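Prallberg greenhouse notebook
13/02/2026

Okay, catching up on this before I forget half of it. The lettuce trial is in week three and I have opinions.

First, the town thing, because a few of you asked. Yes, we really are growing salad inside the Astbridge city limits, a short walk from the bus depot, and yes, people still come to the fence and ask if it's a garden center. I grew up six streets from here and I would have asked the same thing. My idea of a farm was something you drove past on the way to a lake. Anyway!

Germination. We sowed 1,478 cells in November for the winter round and 1,444 came up, which made me insufferable for a week. This round was seeded the same way, same trays, same mix, and it's patchier. Most of the gaps are along the north bench. I blamed the seed at first (sorry, seed). Then I left a thermometer under the fleece overnight and it read a lot colder there than at the door end, so now I'm blaming the vent flap. It doesn't close all the way. I've stuffed it with an old feed sack until we get a proper seal.

Varieties. We're running two, Furidier and Tarar. Furidier is the frilly one and it's quick, but it flops when you look at it wrong. Tarar is slower and stubborn and I like it more every day. The leaves are thicker and it didn't seem to care about the cold bench much. If I had to pick one today for the school kitchen order I'd go Tarar and just seed it 10 days earlier. Ask me again after we've tasted them side by side, because I remember last year's sturdy one tasting like wet cardboard.

Watering. I cut back to once a day, in the morning, and the green slime on top of the mix is mostly gone. The trays nearest the heater dry out faster, so check those by lifting a corner. If it feels light, water it. Please don't go by the color of the surface, it fooled me twice.

Fungus gnats: still with us. Yellow cards are up over both benches. I swapped the full ones yesterday and they were disgusting. I want to try a thin layer of coarse sand on a few trays to see if it slows them down, but I keep forgetting to buy sand.

Rain barrels. The downspout on the street side came off its bracket again and we lost whatever fell on that half of the roof. I've wired it up. It looks terrible and it'll hold until spring, I think. The barrel on the alley side is fine and nearly full.

Soil tests from the outdoor beds came back too. pH is a bit high, as usual for us (all that old mortar in the ground, I'm guessing), and organic matter is better than last year, so the leaf mold is doing something! Phosphorus is plenty, so no more of the bagged stuff on beds by the wall. I'd like to put beans there and leave it alone. 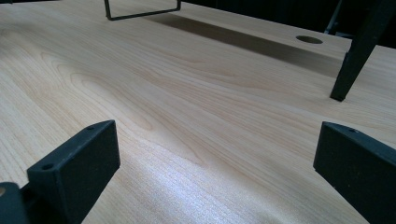
Next up

Fix the vent flap properly and put the thermometer back on the north bench for a few nights.

Pot on 66 of the Tarar into the bigger cells, best-looking ones first, and leave the rest where they are so we can see if it was worth the bother.

Sand. Buy the sand.

Write to the school kitchen about delivery mornings. They wanted early, I said I'd think about it, and I've thought about it and early is fine as long as it isn't the same morning as the market.

Also the hose splitter by the sink is dripping again, so turn it off at the tap when you leave.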